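On Posting Parcels from Pastdale

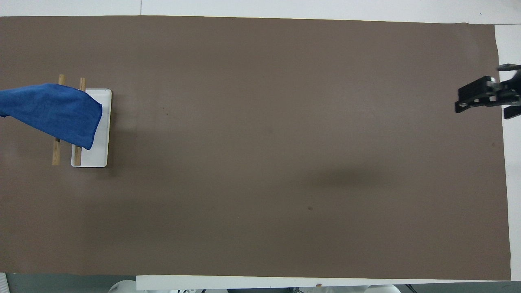

Brown paper and a white tray on the table.

Readers of this blog will be aware that the post office counter in Pastdale closed in November. Parcels must now be taken to Fodunthorpe, a distance of 9 miles, or handed in at the Cosgrove stores before two in the afternoon. I have used both arrangements over the winter and wish to set down my findings.

The Fodunthorpe counter is well run. The staff are courteous, the scales are in good order and a certificate of posting is issued without having to be requested. The difficulty lies in reaching it. The 483 bus leaves Pastdale at ten past the hour and returns by way of Dreltatstead, so that a single parcel may occupy the greater part of a morning. On one occasion I waited about 14 minutes at the counter and missed the return service.

Cosgrove is nearer and the parking is free. It does not, however, accept items for overseas, and it closes for lunch at times which are not displayed on the door. Customers are advised to telephone beforehand.

With regard to wrapping, I continue to favour plain brown paper, with the address written directly upon it in black ink. String is no longer welcomed at either counter. A return address should be placed on the back. Of the five parcels I sent before the new year, four arrived within the week, and the fifth came back to me for want of a house number, an error which was my own.

A revised bus timetable is expected in the spring, and I shall publish the new times when they are available.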